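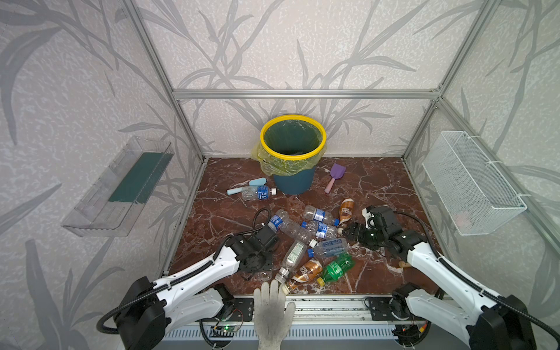 The bottle cell, both arms over the pile, bin at the back

Second pair of arms, or fix what we have? (budget due)
Forum: Small Automation > Buying and Budgeting

clinham_kk
Sep 19, 2018
Ok quick one, I have to turn in numbers for next year and I keep going back and forth.

Cell is in the pic at the top. Two small arms on the front rail, aluminum extrusion frame, bottles on the floor, bin at the back wall. Job is bottles in bin. We want a second cell at Clinham by February, same job.

Quote from Serrano for a second pair of arms with mounts and cables: $2,555. Quote from Kusance for better grippers for the arms we already own: $958. I can't do both and still have anything left for the frame. Extrusion isn't cheap and I need corner posts, crossbar, the lot.

What would you buy first? Anyone run either brand for more than a few months?
- Kathleen Keogh

railrat
Grippers. Arms sit there fine, it's always the gripper end that costs you time.

What's the 2,555 include? Motors in the base or are those seperate? Serrano likes to list the controller board on its own page.

clinham_kk
Motors included, board not included. Didn't notice till you said it. Great.

railrat
Yep. Ask for one written quote with everything on one page. Board, power supply, every cable, the clamps. If they won't do one page go somewhere else.

mid_shelf
Disagree with railrat. If she needs a second cell she needs arms, nice grippers on the old cell don't make a second cell. Different question from "what makes this one work better".

Kathleen which is it? More bottles per shift or a second location?

clinham_kk
Second location is what my boss wants. More bottles is what I want. So, both, with money for one.

mid_shelf
Then the boss's thing goes in the budget and yours goes in as a line under it with a price. Let them cross it out. Don't cross it out for them.

vramalho
Vasco Ramalho here, I do purchasing for Clumulier, we've got a cell a lot like this one. A few things before you send anybody money.

Cables. Look at how much loose sleeve is looping off those bases and up over the grippers. All of that bends every cycle. We budgeted zero for cable the first year and ended up spending over $1,000 on cable, sleeve and connectors, plus the down time. Put a line in for it. Call it consumables so it doesn't get cut.

Open board on the rail. Get a cover for it. Cheap, do it now, and put one in the new cell's parts list too.

Bin liners. Sounds dumb. We go through a stack of them and they were coming out of the office supply money till somebody complained.

railrat
Cable number sounds way high to me. What were you buying, gold plated?

vramalho
Decent connectors and having them crimped by a shop. You can do it cheaper in house if you've got someone with the patience. We didnt.

railrat
Fair. I crimp my own so my number is basically the price of wire and my evenings.

mid_shelf
Your evenings are a cost. Every budget thread on here has the same hole in it.

tinbasket
Coming at this from the safety side. There's a gloved hand right at the front of the pile with both grippers out over the floor. For a second cell at a different site, with people who didn't build it, I'd want an e-stop within reach of the front edge and some kind of front guard priced in from the start. Arms that size won't take your hand off but a pinch is still paperwork.

Neither quote has that in it I bet.

clinham_kk
Neither has it. No e-stop line, no guard line. Adding both. Any idea on price for a front guard?

tinbasket
Depends on whether it has to open. Fixed panel bolted to your extrusion, cheap. Hinged with a switch, a good bit more, and you have to wire the switch. Get the hinged one if people reach in often. Get a local shop to quote it, shipping on clear panel is awful.

railrat
Hinged guard on a bench cell, come on. Nobody I know does that. E-stop yes.

tinbasket
And I know places that got told to retrofit it after an inspection. Costs more after. Her call.

greenwall_joe
Different question. What about the floor and walls? That's patterned wallpaper, leaf print, and marble with veins. Clear bottles on a busy floor is the hard version for any camera. If you're planning to copy the cell, do you copy the surfaces too or go plain? Matters for the budget if you end up buying a better camera to make up for it.

clinham_kk
Hadn't planned a surfaces line at all. I'd assumed same as this one.

greenwall_joe
Then price the same and price plain. Paper is nothing. Stone isn't nothing, and it's heavy, so check the freight and check the bench it's going on.

mid_shelf
Also mixed items. I see a toy shovel and some blue thing with a white end in there with the bottles. Is the new site going to be bottles only or bottles plus junk? I'd pick grippers very differently. A gripper that's happy on a crumpled bottle can be hopeless on a thin handle.

clinham_kk
Plus junk. Always plus junk. Brown glass-looking ones, crushed ones, the big green soda ones, whatever.

mid_shelf
Ok then I'm moving a little toward railrat. Don't order a second pair with the stock grippers until you've tried the Kusance ones. Ask them for a loaner. If they say no to a loaner ask for one gripper, not the full set.

railrat
Ha. Took long enough.

vramalho
Kusance did a loaner for us, had to pay freight both ways and sign for it. Two weeks. Read the return terms, ours said original foam and I'd already thrown out the foam.

One more on Serrano - lead time. Ask what it is in writing. February sounds far off and then it isn't. If approval takes you a month and they take however long, you're building the frame with no arms to hang on it.

clinham_kk
Ok so where I'm at right now:

Arms pair, Serrano, 2,555, waiting on a one page quote with the board in it
Grippers, Kusance, 958, as a second line, loaner first if I can get it
Cable and connectors, own line, number to come
Board covers
E-stop, plus guard priced fixed and hinged
Frame and floor, two prices
Liners lol

Going to be a lot more than the boss is picturing.

mid_shelf
Send it anyway. Put freight on every line, not one lump at the bottom.

tinbasket
And spare gripper fingers or pads or whatever they use. One set on the shelf at each site.

railrat
Spare base motor too if you can swing it. That's the one I waited longest for.

clinham_kk
Adding. Serrano just wrote back btw, board is extra and so is the power supply. Will post the new total when I have it.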